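3.2 Where people put small things

I should say up front that we went into this part of the study with a hunch. In the Esbridge interviews, people kept telling us about the drawer nearest their knees – the bottom one, where odds and ends go to be forgotten. So we wanted to look at small storage on its own, away from the kitchen and all its habits.
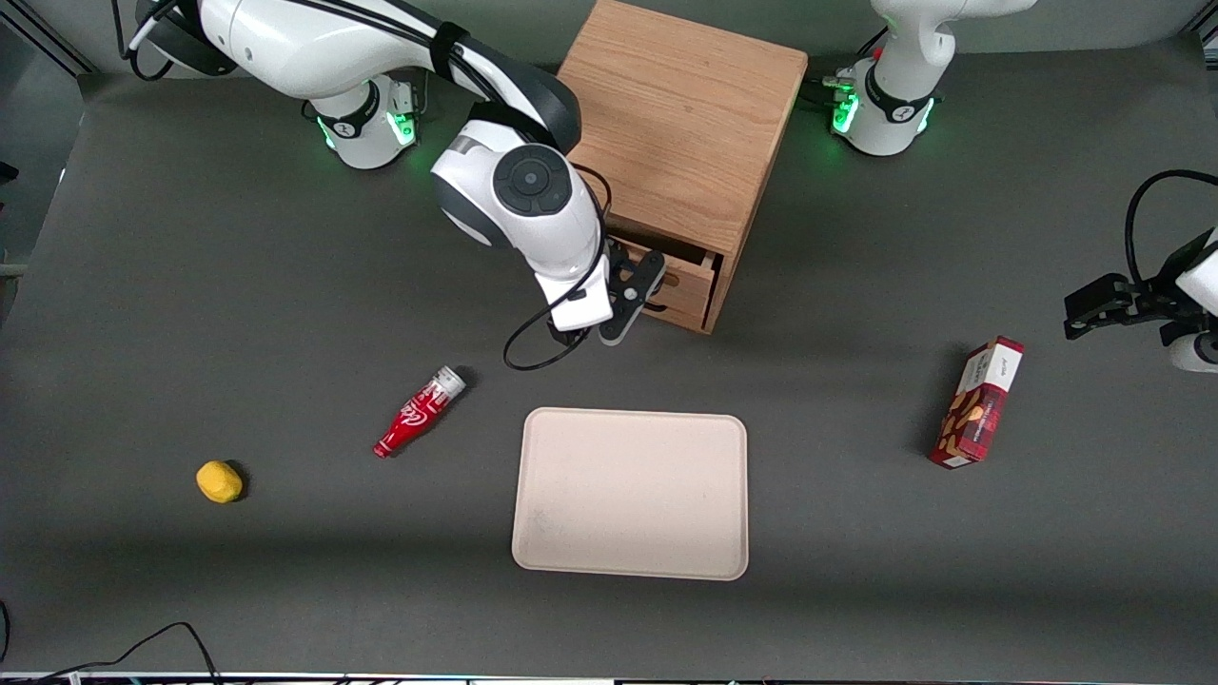 Figure 3. The tabletop setup, with the wooden cabinet and household items.

Of the 91 people who filled in our Wednesday diary, 43 said they had a drawer they avoided opening. I found that surprisingly high! We asked them why, and the answers were mostly about handles (too thin, too close together, hard on the knuckles) and much less about mess.

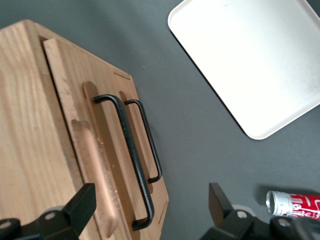 The Kanaan survey never asked about handles at all, so I can't compare our numbers with theirs, much as I'd like to. What I can say is that our diary keepers talked about grip long before they talked about space. A few of them had simply stopped closing the drawer all the way – something I do at home too, and I'll come back to it in Section 4.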